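4.2 What the skewer station changed

I spent most of June at Mudgway, the catering kitchen where Fillov is being tried out, and I'll admit I went in expecting people to talk about their jobs disappearing. Mostly they talked about their hands! Before the trial, threading fruit was a full shift for whoever drew it, and 22 of the 40 staff we surveyed named it as the task they'd most like to give away (trimming came a distant second, with 9).

What they got instead is a different kind of work. Staff now record demonstrations with a hand-held gripper, and the policy trained on those runs the Treno line in the morning. We ended up with 2893 demonstrations, most of them strawberries, and I was surprised by how quickly people got opinionated about them — how hard to squeeze the stick, how close the pieces should sit, whether a slow demonstration is a good one. Figure 6 is from the strawberry set.
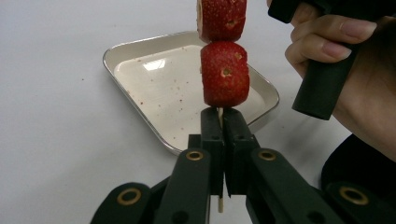
Figure 6. Two strawberry pieces on a skewer held upright in the gripper jaws, with the tray behind.

Not everybody loved it. A few of the longer-serving cooks told me that teaching a machine felt lonelier than threading fruit side by side, and the Friday chatter at the prep table did get thinner. We come back to this in Section 5.

Related items
Kududis: shift patterns in small kitchens
Who trains the trainer? Notes from Mudgway
Fillov survey questions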